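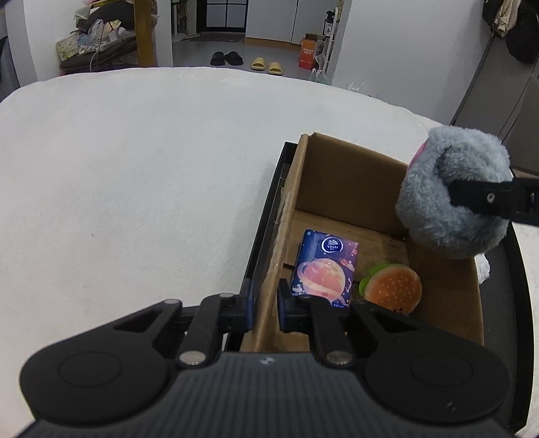 # Soft toys and tissue packs in one open box: sort them first or just fill it?

**Amarachi Garba**, 24 April 2023

I'm clearing out a small bedroom before a move to Altedville and I've started on the odds and ends that live on and near the bed. At the moment it's one open cardboard box sitting in a black tray on top of the bedspread. In it so far are a pack of Vinda tissues, standing up against the front flap, and a little plush hamburger. The grey fuzzy toy goes in the same box.

My problem is that I don't know if this is a sensible way to do it. The toys are light and squashy, so they take up a lot of room for what they weigh. My sister says soft toys should go in a bag with the air pressed out, and that a box is a waste. I would like to keep them in a box so they don't get thrown in with the laundry at the other end.

Three things I'd like to know:

- Do I need to wrap or bag the toys if they're only going with tissues and other soft stuff?
- Is it all right to pack on the bed, or should I move down to the floor? The bedspread is white and fluffy and I don't want to ruin it.
- What do I do about the shelf unit? It's wooden, with clothes and bags piled on it, and I keep putting it off.

The move is 23 miles, in a friend's car, so there won't be any van or movers.

---

**Danjuma Oyelaran**

You don't have to wrap them. Put them in one clear bag if the box is going to be stored in a garage or a basement, and leave them as they are if it's going straight into the new bedroom. For 23 miles in a car I wouldn't bother.

Your sister is right that pressed bags save space, but long-haired plush can come out of them looking flat. I did it with my kids' toys when we left Jelcombe in March and a couple of them still have a crease down the middle. A box is fine. What I would change is the order:

1. Tissue packs and anything else with flat sides go in first, standing on edge along the walls of the box. They hold the cardboard straight.
2. Small toys go in the middle.
3. The bigger fuzzy ones go on top, where nothing is pressing on them. Push them down gently until the flaps close flat.
4. Any loose paper or plastic comes out before you tape up. It always looks like padding and then you unpack a box of trash.

Keep liquids out of it completely. Spray bottles, hand soap and so on should have their own small box or a bucket, upright, with the nozzle turned to off. One leaking bottle will go through a whole box of plush.

As for the bed, I pack on the bed all the time because of my back. The tray you have is a good idea. Cardboard picks up grit from underneath, and the tray catches it. Just don't tape the bottom of a box while it's sitting on a fluffy cover — the tape grabs the fibers and you'll be picking them off for a week. Tape the bottoms on a hard floor and bring the boxes over after.

---

**Chinyere Fashola**

I'd use a shopping bag and be done with it. Toys don't break.

---

**Fouad Kamel**

Agree with most of Danjuma's answer. On the shelf unit, which he skipped: take everything off and make two piles, clothes and bags. Don't try to decide what to keep while it's still on the shelf, you only end up moving it from one side to the other.

Clothes can be rolled and put inside the bags you already have. Any tote or shopping bag you're taking anyway can carry something. Hanging clothes stay on their hangers with a big trash bag pulled up over them from the bottom, then lay them across the back seat last.

Shoes and slippers I leave out until the morning of the move, because you'll be walking around in them. They get their own bag. Please don't put them in with the toys.

Write the room on two sides of each box, not on the top, so you can read it when they're stacked.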